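Two arms, one policy: the Tromari group on bimanual packing
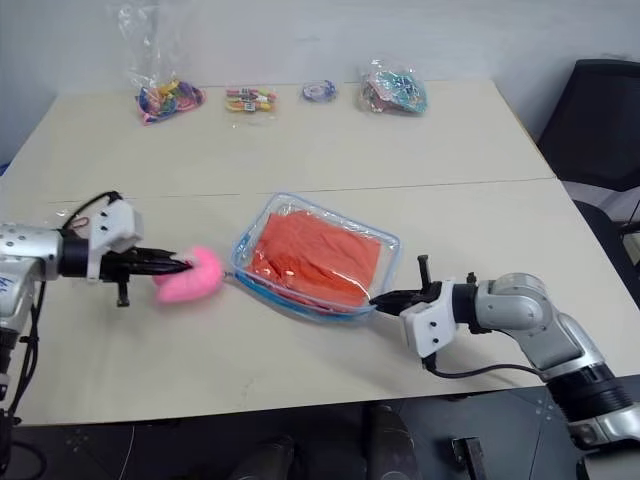 The Tromari project studies how a single learned policy can coordinate two arms when the objects are soft and the container is free to move. Its lead engineer, interviewed at the Skininico lab in January, describes the difficulty as one of division of labor. "Grasping a plush toy is a solved problem for most purposes," she says. "Deciding what the other arm should be doing at the same moment is less settled." In the group's setup the left gripper takes the plush item, a bright pink one, while the right gripper's fingertips rest against the edge of a clear plastic container that already holds a folded orange-red cloth. Nothing fixes the container to the table.

The training set for the packing task consists of 400 demonstrations, all teleoperated by the same 4 operators. An earlier version used 200. "With 200 the right arm learned to approach the container and then wait," she says. "It had seen contact too few times from too few angles." Container orientation is now varied between demonstrations, and the start poses of both arms are randomized within fixed limits.

The policy, called Hsiao internally, predicts joint targets for both arms in one output. The group also tested separate policies with a shared observation. These matched it on rigid objects and fell behind on cloth and plush, where the left arm's timing depends on how far the container has shifted.

Evaluation covers 12 object pairs, none used in training. A trial counts as a failure if the container leaves the marked area, even when the object ends up inside. Asked whether that rule is too strict, she says the group considered relaxing it and decided against it. "A container that has moved is a problem for whatever step comes next."

Force sensing at the wrist is planned for the next round, under the name Tastetti. The current policy uses camera images and joint positions only.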